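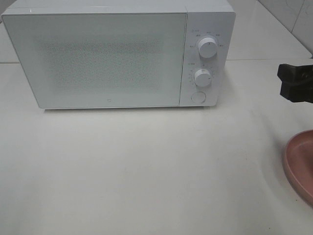
The microwave station at the Pulstead shared workshop, with the gripper at right.

Members' projects: the Trellari kitchen arm

The Pulstead workshop is pleased to report on Trellari, a members' project led by Godelieve Mertens and Ghassan Saab. The project concerns a robotic arm programmed to carry out ordinary kitchen tasks at a bench-top microwave oven. Work commenced in November and has been supported by a members' grant of $200, which was spent on cabling, clamps and a second-hand oven.

An oven with manual dials was chosen in preference to a touch panel. Mr Saab has advised that the dials present the more difficult problem, as the jaws must be centred on the knob before the wrist turns. The door release is a push button and is handled as a separate routine. The team has logged 109 trial runs to date, and the record is kept in the binder beside the bench.
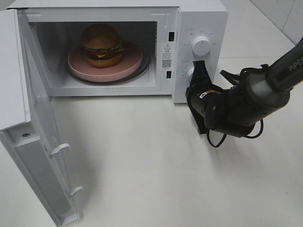
The PiPER arm at the lower dial, with a toy hamburger on the plate inside the oven.

Members are reminded that the arm's working area must be kept clear while it is powered, and that the oven is not available for heating lunches. Two induction places remain for members wishing to operate the arm under supervision. Enquiries should be directed to Aurelia Husar at the front desk. The team's notes on dial alignment will be placed in the workshop library once they have been reviewed.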